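The Last Five Centimeters
Software firms say their robots can plan a kitchen job from start to finish. Our writer went looking for the part where the planning happens.

17 December 2019

The slide that everyone at Jokbridge wants you to see has four boxes on it. The boxes say Perceive, Plan, Act and Check, and arrows run between them in a loop. I have seen this slide, or its cousins, at every robotics company I have visited, and I have come to distrust the arrows. The boxes are usually real. Somebody wrote the code in each one and can tell you what it does. The arrows are where the trouble lives.

Jokbridge sells a planning package called Skimstead, which takes a plain instruction and breaks it into moves for a two-armed robot. The company has picked food handling as its showcase. Its engineers talk about steamed buns the way an earlier generation talked about wooden blocks, as the thing you practice on before the real world lets you in. A bun is soft. It is round, so a camera gets little help telling which way it faces. It is pale, and it tends to sit on other pale things. If you wanted to embarrass a vision system cheaply, you could do worse.

Usa Wattanapong runs the planning team, and she is a good deal more careful than the slide. I asked her how much of a bun transfer was planned in the sense an ordinary reader would understand, with the machine weighing one course against another. She took a while to answer.

"The order of the moves is planned," she said. "Where the hand goes is mostly planned. How it lets go is a number I picked in February."

I wrote that down and underlined it.

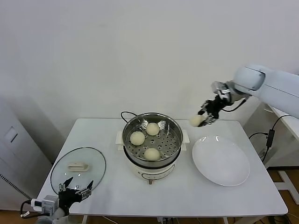 The number she meant is the release height, the distance above a surface at which the gripper is told to open. Set it too high and the bun drops and rolls. Set it too low and the fingers press down into whatever is underneath. Skimstead has a module that is supposed to work this out from the depth camera, and the brochure gives it a full paragraph. In practice, Wattanapong told me, shiny metal with rows of holes in it gives the depth camera fits. Some points come back at the height of the tray, some come back well below it, and some don't come back at all. So her team wrote a rule. When the readings over a patch of surface disagree by more than 3 millimeters, the software ignores them and uses a stored value.

How often does that happen? She pulled up a log of 665 placement attempts. The stored value had been used in 600 of them.

There is nothing shameful about a stored value. Factories run on them. A welding robot does the same thing in the same place all day, and people are happy to pay for it. But a welding robot isn't sold as a machine that looks at your kitchen and figures it out, and the price of Skimstead is built on that second claim. If nine placements in ten fall back on a figure typed in by an engineer, a buyer ought to hear about it before the contract is signed. The brochure doesn't mention it.

The grasp side is in better shape. The package scores candidate grips on each bun, throws out those that would push the fingers into a neighbor or the rim of the pot, and hands the survivors to a motion planner. I asked to see the rejects, and for once someone at a robot company was delighted by the question. The screen filled with red stick figures of grippers, hundreds of them, jammed at hopeless angles into a gray blob. The few green ones looked like what a person would choose. This part works, as far as I can tell, and it works for reasons the engineers can explain.

Then the planner takes over, and things get murky again. It searches for a path by trying random arm positions and stringing the legal ones together. Ask it twice and you may get two different paths, both allowed, one of them sweeping the elbow high over the table for no purpose a human could name. Jokbridge smooths these out afterward. It also keeps a library of paths that people liked and tries those first. The sales term for this is "learned motion." Wattanapong calls it the scrapbook.

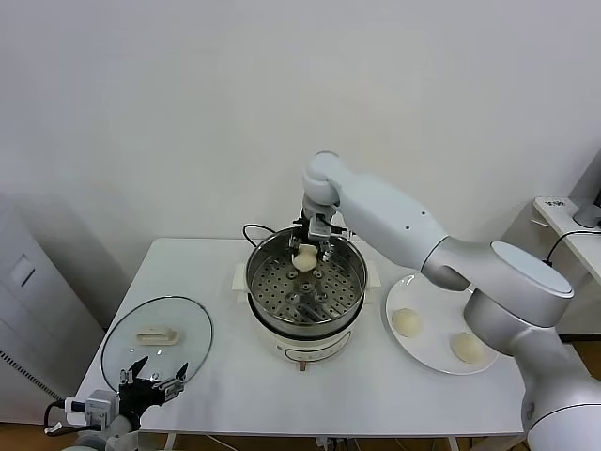 One arm sets a bun down in the steamer basket while a second waits, gripper open, by the glass lid.

For a view from outside I called Bhatt, a small consultancy that tests automation software for buyers and charges enough that it has no need to be polite. Its people had run an earlier release of Skimstead on a bench of their own. Their complaint was with the fourth box on the slide. Check, in the version they tested, meant that the gripper's fingers had closed to the expected width and later opened again. It did not mean that anyone had looked to see where the food ended up. A bun that rolled off its spot would go down in the log as a success, so long as the fingers had done their part.

Wattanapong didn't dispute this. The current release takes a second look after each placement and compares it with the plan. She showed me the comparison running on recorded data, and it caught most of the bad placements we went through. It also flagged several good ones. Two pale buns resting close together were read as a single wide one, and the software asked for help. An operator would have to click through that warning each time it came up, and anyone who has worked with warnings like that knows how carefully they get read by the end of a shift.

There is also the matter of the table. The software carries a model of everything the arms might hit, and at Jokbridge that model is entered by hand. Pot, plate and lid are each stored as simple shapes with a position attached. Move the plate and the vision system will usually correct for it. Move the pot and it will usually correct for that too. Glass is another matter. The lid is close to invisible to the depth camera, so its place is typed into a settings file, and the file is trusted. I asked what would happen if someone slid the lid over and forgot to tell the file. "We'd find out," one of the younger engineers said, and went back to his keyboard.

Flekholm, a caterer that has signed up for a trial, intends to put the system on a prep line in the new year. Its operations staff told me they had been promised setup in an afternoon, with no programming. I read that promise back to Wattanapong. She said an afternoon was fair for a kitchen that looked like her bench. For other kitchens she would want 5 days and one of her own people on site, and she had put that in writing to the sales side.

I asked whether sales had written back. She said they had sent her the new version of the slide, which has a fifth box on it. It is labeled Adapt, and she is still waiting to be told what goes inside.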